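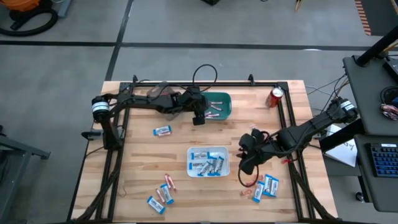 Session 3: The two-arm sorting table

Notes for the evening group at Skallham. If you missed Session 2 you can still follow most of this, but read the handout on joint limits before you touch anything with a motor in it. Please. I will ask.

So, we finally have both arms bolted down and talking to the same computer, and tonight is the first time we get to do something with them besides wave. The job is sorting. Blue-and-white snack bars go in the white bin in the middle of the table, and the pink candy sticks go in the green tray at the back. A five-year-old could do it in a minute while watching cartoons. We are going to need the whole evening, and I think you'll like it a lot!

What the table is

For people who joined in January: we call the whole thing Promlow, which was the name on the first shelf it lived on, and it stuck. The base is a butcher-block top inside a black aluminum extrusion frame. I went back and forth on the frame. A plain table with clamps is cheaper and you can build it in an afternoon, but every time you lean on it, the arms end up somewhere slightly different from where the software believes they are, and then you spend your night chasing errors that come from your own elbow. With extrusion you can slide a mount along the rail, tighten it, scribble down the position, and come back to it next month.

The arms sit on opposite sides, left and right, and reach in toward the middle. People ask why we didn't put them side by side like human shoulders. We tried it on paper. The elbows kept wanting the same bit of air, and one arm always had a terrible reach to the far corner. From opposite rails each arm gets its own half plus a shared zone over the center bin, and the shared zone is the only place where we have to think hard about who goes first.

Cables (yes, again)

I know I went on about cables last time. I'm going on about them again.

A cable on an arm has to be long enough for the worst pose the arm can reach, and that means in every other pose there's extra. The extra has to go somewhere. You can let it make a big loop up high, away from the work, or you can let it hang under the gripper where it will find something to catch on. Guess which one we want, and then go look at our right arm, where I still have a loop below the gripper that I've been meaning to redo. Han-gyeol Jeon has offered to show anyone who stays late how to route it back along the wrist link and tie it so the last joint can still turn. Take that offer, it's a useful thing to have done once with your own hands.

Things to check before power goes on:

- Move each arm by hand, slowly, through the poses we use. Watch the cable and ignore the gripper.
- Feel for a tug at the last joint. If you feel one, the tie is too tight or too close.
- Look at where the loop ends up when the arm is lowest over the table.
- Labels on both arms readable from where you're sitting? Good, leave them alone.

The speed limit for tonight is 2,000 steps per second on every joint. You can go lower if you want. Don't go higher, and don't change the setting "just to see," I've seen.

Where the bins go

Here's where most of the evening goes, and I mean that in a nice way. Picking the place for a bin looks like nothing. You put it down, the arm drops stuff in, done. But the bin's position decides which approach angles you get, and those decide how often the gripper hits a rim.

My rules, in no particular order, and you're welcome to argue with me about them:

The bin both arms use goes in the middle. Otherwise one arm is always stretched out, and a stretched-out arm is a wobbly arm.

Anything only used for small items can go at the back. Small items don't need much room to drop.

Leave a gripper's width between bins, and then a bit more. Everybody leaves too little. I left too little.

Leave bare wood between loose items too, at least while we're learning. Two bars lying flat with a gap between them are easy. Two bars leaning on each other are a small wrestling match.
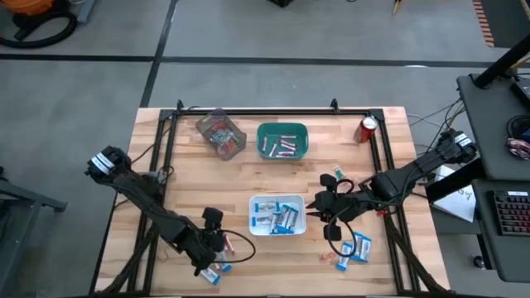
Once you have a layout you like, change it. I'm serious. If you only ever practice with the bins in one arrangement you get very good at that one arrangement, and then somebody sets down a different tray and you're a beginner again. We rotate bins, swap what's in them, put a mixed bin next to a sorted one, and let a soda can stand at the back as something to keep clear of. The can is a great teacher, by the way. It's tall, it's round, and it makes people a lot more careful with their elbows (the arm's elbows, though also their own).

Keep a note of each layout. A pencil sketch is plenty: a rectangle for the table, a box for every bin, an arrow for which way the bin is turned. Ulla Sjöberg draws hers with the can as a little circle with a face. Do whatever makes you keep doing it.

Picking up a wrapped thing

Wrappers are the hard part, more than the arms. A snack bar is stiff in the middle and floppy at the crimped ends, and the printed film is slick. Grab it by an end and the bar swings down like a fish. Grab it across the middle with the fingers lined up to the short side and it behaves pretty well. So for each bar, before you close the fingers, ask yourself where the middle is and which way it's lying, then turn the wrist to match. Turn first, go down second. If you do both together you tend to clip the bar with one finger and send it spinning, and now you have a new problem at a new angle.

For the candy sticks, come down lower than feels right. They're small and the fingers close above them if you're shy about it. Go slow for the last bit, let the fingertips just kiss the wood, and close.

When you let go over the bin, open the fingers all the way and wait a beat before lifting. Film sticks to finger pads more than you'd think.

Exercise for the first hour, in pairs, one arm each:

1. Reset both arms to the parked pose. Say "parked" out loud.
2. Left arm takes one bar from its own side and drops it in the center bin. Right arm stays put.
3. Swap.
4. Now both arms pick at the same time, but only one may be over the center bin. Talk to each other! The first pair to invent a good short word for "my turn" gets to pick it for the whole group.
5. Write down the run number from the Brunet log. We finished last session on run 732, so you carry on from there.

If something feels wrong, let go of the controls and hit the stop. You won't be in trouble. The arms are a lot cheaper to pause than to fix.

Looking at it from down low

One more habit and then you can start. Get your eyes down to the height of the table once in a while. From above, everything looks flat, and you forget that a bin has walls and that the walls have a shape. Our white bin isn't the same height all the way along: the ends rise up and curve, and the rim dips in between. Come in over the dip and you have room to spare. Come in over an end and you'll scrape, every time. You can read that sentence ten times and still scrape, so go crouch and look.
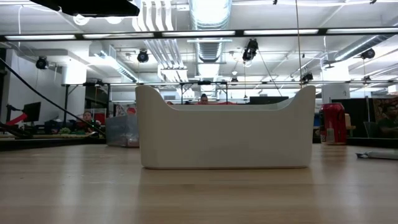

The white bin at table height, with the low part of the rim between the two raised ends.

While you're crouched, notice the shine on the wood too. The overhead lights come back off the varnish in long streaks, and if you want to do anything with a camera and some color detection later (several of you do, you've all emailed me), a bright streak can wash out whatever is lying in it. We'll try a matte mat next time and compare. The people over at Nustville told me they sanded theirs, which I'm not brave enough to do to a top this nice.

For next time

Bring your layout sketches. Bring one wrapped item of your own that you think will be hard to pick up, nothing sharp and nothing that melts. Read the first part of the Brunet notes on saving a pose, up to the bit with the table of commands, and skip the rest for now. And if you were the one who took the small hex key home in your pocket, it goes back in the drawer under the keyboard tray at Skallham.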